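Fish puzzle, missing ten: worth chasing or bin it?
Widdale Parents Board > Toys and Hand-me-downs

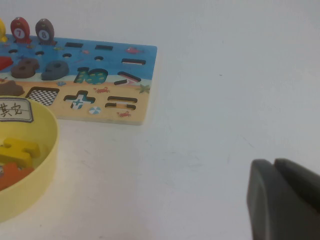

Replies (7)

sandgroper_mum
Picked this up at the Durnby toy swap for $2. It's a wooden numbers board with fish you stand up in the slots, and the 8 and 9 are home but the 10 is at large, along with the maths signs. Has anyone got spares, or do I accept that my kid will learn to count to nine and stop?

lolamis_dad
Check under the couch. Then check the heating vent. We found our 10 in the vent in June with a crayon and half a rusk.

tinpot
Bin it. A puzzle with bits missing teaches a child that life is disappointing, and school will cover that.

sandgroper_mum
I've been under the couch, tinpot. I'm not binning it over a greater-than sign. She's two.

quollwrangler
Agree with keeping it. At that age they only want the fish anyway. Mine carried the red 7 to the shops and back for a whole winter and never once put a number in a hole. The holes are for peas.

tinpot
So you've all got puzzles full of peas and I'm the unreasonable one.

beige_cardigan
Toprak, the toy library behind the pool, keeps a tub of odd pieces. There were 124 in it when I did the stocktake, and I'd say half were number ones. Take the board with you, as the sizes vary between makers and you'll want to try the 10 for fit. Colour is pot luck.

lolamis_dad
Or trace the hole onto paper and cut one from thick cardboard. I made 14 pieces for our farm one. The cow is more of a favourite than the real animals, which I try not to be smug about.

tinpot
Cardboard goes straight in the mouth.

lolamis_dad
So did the crayon, mate.

sandgroper_mum
Going to try the tub at Toprak. If there's a 10 in any colour I'm having it, and if there isn't she can have the cardboard and tinpot can supervise.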